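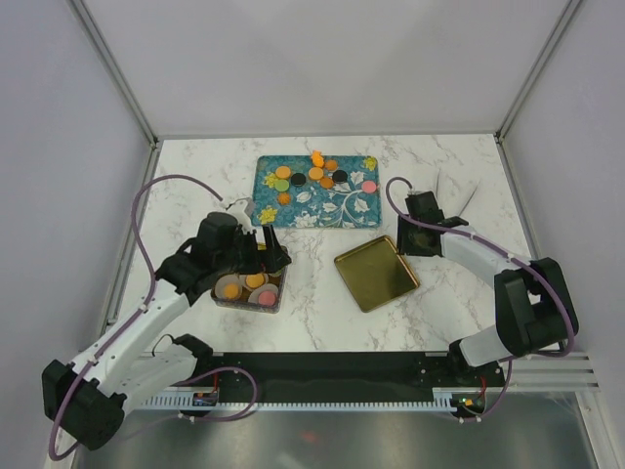

Course handout, Boxing Sweets for the Counter
Kollville evening class, unit 2

Okay, so last time we talked about dough and this time we're on to my favorite part — filling the tin! I learned this at a little bakery in Kaledgate, where we packed tins all through December, and I still do it pretty much the same way.

Start by spreading your cookies out on a tray with space between them, so you can get the tongs in without knocking the neighbors. Then set paper liners in the tin before any cookie goes near it.

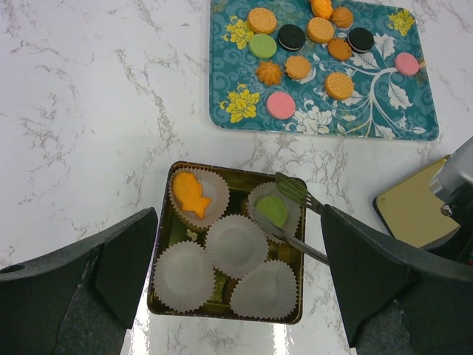

Kollville Course Notes, p. 30

I like five pleated white liners in a square gold tin, staggered a bit. One cookie per liner to begin with, and I'd put an orange fish in early — shapes with tails are fussier to place than rounds. Then look back at your tray and pick for contrast. Black sandwich cookies with that white cream edge are great next to pink or pale green, and I'd hold back a few of the dotted orange ones or they take over.

Grip low and gently with the tongs (squeeze a sandwich cookie and you'll have cream everywhere).

For next class, read the Starnstead packing sheet and bring one empty tin with a rim.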